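Home News Events Residents Contact

Paper bins return to Dawber in January

Residents at Dawber have put too much paper out with the general rubbish, and a separate paper collection will start on each floor in January. Old paperbacks, flyers and menus make up much of what could be kept out of the room bins.
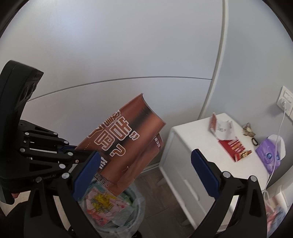

Brustton Residences - Waste and Recycling Team

Books in readable condition can go on the swap shelf beside the laundry, even if the cover is a bit bent. Shelf stock is sorted every 14 days and anything left over goes to the Drultcombe depot.

Flyers and takeaway menus belong in the new paper bins. Please take them out of any plastic sleeve first.

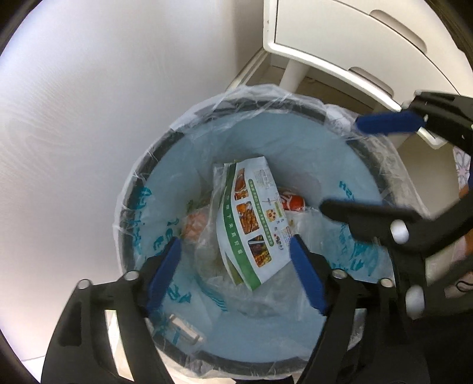
Food wrappers and plastic bags stay in the general rubbish for now - the depot does not accept soft plastics. Bin liners should be tied before they are carried down.

The first paper pickup covers floors 2 and 3, with floor 5 to follow. Spare liners are available at the front desk.

Posted 11/2/23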